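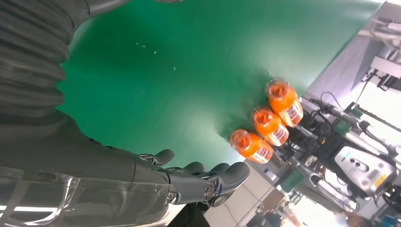

Do the packers have less to do now that a robot handles the bottles? The packers have the same number of hours and a different set of tasks, and most of the new ones involve sitting down.

I have worked at Nurkham for 17 years, most of that time in returns and repacking. Bottles come back to us from stores in mixed cartons. Each one gets picked up, turned so the label can be checked, and laid back down with the others. On a busy shift in June I did 1,214 of them. My wrists knew it.

The Pivar trial started in spring. Management told us there would be no layoffs during the trial, and so far there haven't been any. They did not say what comes after it. I asked, and I was told that depends on the numbers.

What changed first was the talking. On the old line you stood across from someone and talked all day. Now one person stays with the robot and the rest of us are spread out over inspection, paperwork and the loading door. Saranya Salian moved from packing to writing up the robot's errors. She likes it and she is good at it, but she told me she goes whole mornings without a conversation. 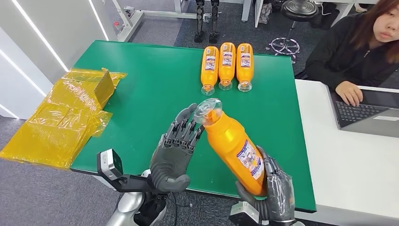 The other change is in what counts as knowing the job. I can tell a bad cap by feel. That was worth something on the line, and I don't know yet how to put it in a form that goes into a computer. Gervasio Espinoza, who trained me, spent two afternoons explaining his way of turning a bottle to the engineers. They wrote down a lot of it. He said it was the first time anybody upstairs had asked him.

Pay is the part I'd like settled. The people who retrained got 78 cents an hour more. The people still packing by hand got nothing, and they take the cartons the robot can't, usually the crushed or leaking ones. I think that work should pay more, and I said so at the last shift meeting.

My wrists are better. I sleep through the night again. I have signed up for the next training group, which starts at 7 in the morning, an hour before my regular shift.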